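Brultley Home Grow: my monthly tent check, May, with notes

I run through this list every month on both my tents, and Veronica Pascu asked me to post it, so here you go (messy handwriting cleaned up, mostly!).

Plant count against the state limit: OK. Still under it, even with the clones Yeison Chambi talked me into.

Power strip and timer: REDO. The strip was lying on the tent floor again, my fault. It's now screwed to the wall at shoulder height. The timer ran 10 minutes slow, so I reset it.

Light hangers: OK. I tugged on both ratchets and nothing slipped. The Rurkine lamp weighs a ton, so I'm adding a second chain anyway.

Carbon filter: WATCH. I could smell the Cuadros plants from the hallway by late evening. I'll give it 2 more weeks and then swap it.

Mold and bugs: OK. Checked under the lower leaves with a loupe. One yellow leaf, which I pulled.

Fire extinguisher: OK. Needle in the green, pin in place, tag signed. If yours is behind the tent, move it next to the door, please!

Nutrients and pH bottles: OK. Caps tight, labels facing out, all on the high shelf.
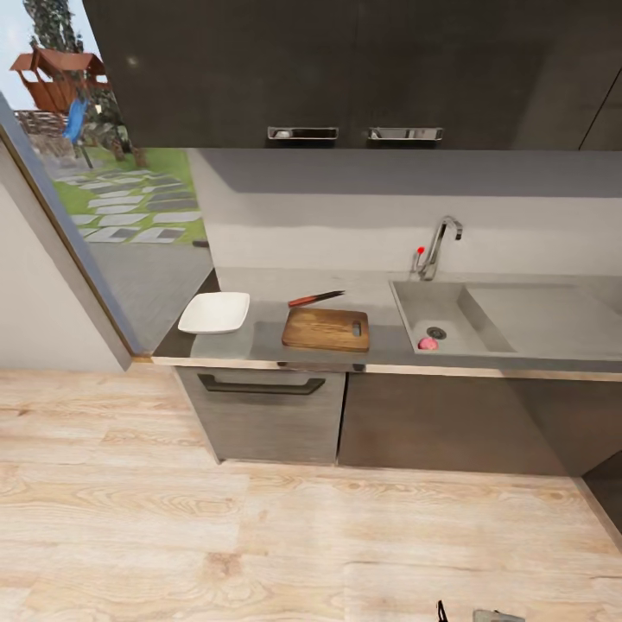
Edibles and jars: REDO. Two jars had no date on them and one had no strength. Everything I bake now gets a label with the total, so a 300 mg batch says 300 mg, and then the dose per piece. Lock box code changed too.

Door lock: OK, though the key sticks. Graphite powder is on the shopping list.

Next check in June, same list, plus the drip trays I forgot.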